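Review: Jetden bench cell, two-arm version, for small catering kitchens

Tested by Negin Hashemi at Aderside
Published November 12, 2022

Jetden sells its bench cell to kitchens that produce between a few dozen and a few hundred covers a day. It is a table-mounted pair of arms with finger grippers, a control box and a licence for the teaching software. The supplier sets it up and trains two people. After that the kitchen is expected to write its own routines.

Aderside is a production kitchen supplying lunches to 16 sites. On a full day it sends out nearly 800 portions. The cell was on trial in the vegetable section from June, next to the existing prep line, and was used by the same four cooks throughout. This review covers loading and unloading of pans, handling of whole vegetables, and the effect on the section's working day. It does not cover cutting, which Jetden does not support on this model.

Setting up

Installation took one working day. Most of that went on fixing the table and levelling it. The power supply is single phase and the control box runs quietly enough to talk over. Cable routing is poor. The leads come down from above and have to be kept clear of the elbow joints by hand-tied loops, and two of ours had to be redone in the first week. A proper cable guide should be included at this price.

The teaching software, supplied by Sevorico, is clear once the menus have been learned. A routine is built from short moves: approach, close, lift, carry, release. Each can be run alone, which saves a good deal of time when only one of them is wrong. The written manual is thin and the section on grip force is out of date. We used the support line instead and had answers the same day.

Marking out the table

The work surface comes plain. We laid it out in blue tape, and I would advise any buyer to do the same before teaching anything. The grid gives the cooks a common way of saying where a pan goes. Handles are set along a tape line, and lids go to the side. A pan placed a hand's width off its mark will usually still be found by the cameras, but the approach is slower and the grip on the food is less even.

Tape edges lift with daily washing down. Ours was replaced every second Friday, a job of a quarter of an hour. Check the crossings first, where the two layers meet.

Handling whole vegetables

Corn on the cob was the main test item. It is a fair one: firm, uneven, heavier than it looks and awkward to pick out of a deep pan. The gripper takes the cob near the tip, so the fingers have to come down inside the rim with little clearance. 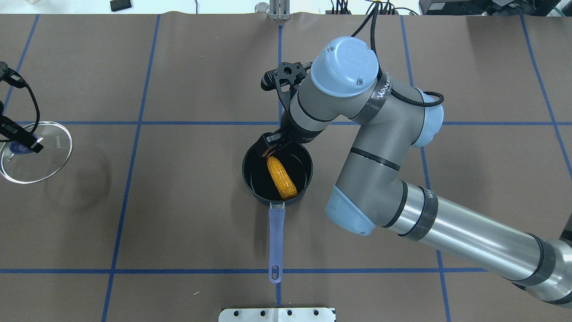 Corn in the black saucepan, gripper closed on the tip.

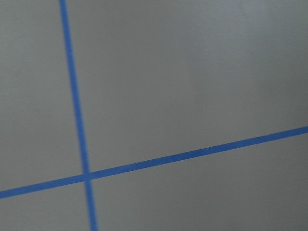

Results over the test week

Gleice Toledo, who runs the section, kept the log. We ran 290 single picks from saucepans of two depths. Of the failures, most were in the deeper pan, where the wrist came too close to the rim and the routine stopped itself. The rest were slips. Kernels were marked on a small number of cobs until we lowered the closing force by two steps, after which the marking stopped and the slips did not increase.

Speed is modest. A cook moves a cob in a couple of seconds without looking at it. The cell takes several times as long. It gains ground only when it can be left to work through a batch while the cook does something else, and this depends on the pans having been set out properly beforehand.

Pans with long handles need a fixed orientation. Glass lids are best removed by hand, as the knob sits low and the routine for lifting it was the least reliable we wrote.

What changed for the cooks

The vegetable section has the same number of staff as before. The content of the shift is different. Loading and unloading used to be shared out through the morning in short turns. It is now one person's task to lay out the table, start the batch and stay within reach of the stop button. The others have more uninterrupted time at the boards.

Two of the four cooks preferred this. One disliked the minding role and described it as waiting. We now rotate it every 133 minutes, a figure taken from the batch length and not from any theory of attention. Wrist and shoulder complaints were fewer in the log, though the period is too short to rely on.

There is also a training cost. A new starter must learn the table layout, the stop procedure and how to clear a held item before being left with the cell. Allow two shifts. Pay grades were not adjusted for this work during the trial, and in my view they should have been.

Compared with the Rahimi unit

We had previously borrowed the single-arm Rahimi. It is cheaper, simpler to clean and has better cable guides. It also has a shorter reach and cannot hold a pan steady while picking from it. For trays and shallow tubs I would still choose the Rahimi. For deep pans the Jetden is the better machine.

Verdict

Suitable for kitchens with repeated batches, a fixed set of pans and one member of staff willing to maintain the routines. Not suitable for a menu that changes daily. Ask for the revised grip-force notes before signing, and price in the spare finger pads, which are sold separately and wear at the tips.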